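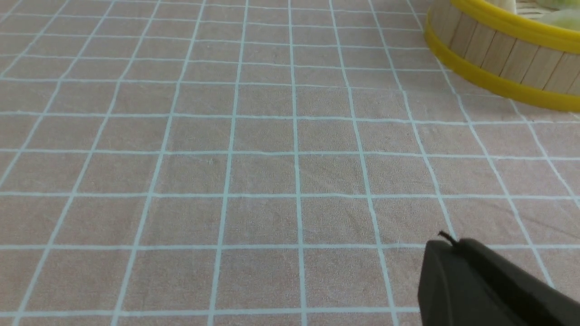

Wrist camera view, grid cloth and slatted tub, August.

Staltbridge Robotics Club — progress report to the Katona Fund
Period: summer term through August
Written by: Dorottya Dobos, club lead

Sorry this is a bit rushed, I have the hall until 7 and want it sent before I lock up. Receipts are in the separate envelope.

Where we are

The arm works. It moves when told, stops when told, and homes itself without one of us holding the base. In the spring report I said we'd have it picking things up by the end of the summer term. We do, sort of. Soft items out of the tub and onto the cloth, fine most days. Putting them back in is harder and is what the students are on now.

We settled on a kitchen task for the Gasness meet: take the play food out of a tub, sort it, return it. The students chose it over the block stacking task, and the vote was not close. The wooden tub with the yellow rims is our practice one. The meet rules only give an inside width and a height for the tub, so any tub of the right size is allowed.

The tablecloth has turned into a useful piece of kit. We bought it to cover the table. Then one of the younger students started using the squares to call out positions ("two up, one left of the tub") and the whole group picked it up. We now write starting positions in the log as squares. It does wrinkle, and the lines go wavy where it isn't flat, so for anything that needs real measuring we still use the tape.

Camera

This was the big item in your grant so a bit more detail. The camera is mounted at the wrist and looks past the gripper. Students wanted it there so the view moves with the hand. Good for the last few inches of a pick. Less good for finding the tub in the first place — it ends up off in a corner of the view, or out of it altogether, and then the program has nothing to go on. Plan is a short "look around" move at the start of each run. Half written. The turning part works, the part where it decides it has found the tub does not.

Pale lines on a pale cloth also gave us trouble with the edge finding, which kept picking up the grid. Igor Hrnčiar (our mentor from Wenum, comes in the evenings) had the students look for the yellow bands instead. Much better. Still gets confused under the hall lights late in the day.

Recordings

The students have logged 1054 practice runs so far. Each one is a short recording plus a line in the notebook saying who drove, where the tub was, and what happened. Not all are usable. The early ones were saved without the notes and we can't match them up now, my fault, I should of set up the naming before we started. Since then it has been tidy.

Attendance and students

Steady over the summer, better than last year. We run 2 sessions a week, one for beginners and one for the meet team. Several beginners asked to move up, and we said yes to the ones who had finished the safety sheet. The older students now teach the driving lesson themselves and I mostly sit at the back and do paperwork.

Parents' evening went well. A few asked whether their kids could bring the arm home. No.

Spending

Camera, mount and cables: bought, in budget.
Gripper pads: bought, went over a little, made up from the tools line.
Play food and cloth: bought, cheap.
Laptop: not bought yet. The one we priced went up. Using Igor's old one for now, which is slow but runs the program.
Travel to Gasness: not spent, van quote is in the envelope.

Problems

Cables. The wiring by the gripper needs to be tied down properly, at the moment we check it before each session and that eats time. Clips are on order.

Storage. The hall wants the cupboard back in the fall. We have asked the school for shelf space and are waiting to hear. If it's a no we may need to move the arm in and out each week, and I would not like to do that to the calibration.

Next steps

1. Finish the look-around move.
2. Returning items to the tub, 4 clean runs in a row before we call it done.
3. Clips fitted, cable check dropped from the start of session.
4. Laptop, if the price comes down. Otherwise I will write to you about swapping that line for a used one — please let me know if that needs a form.

Would you like to visit? The meet team session is the better one to see, any time after 5. Next report will come after Gasness, with the scores and hopefuly some video.

Dorottya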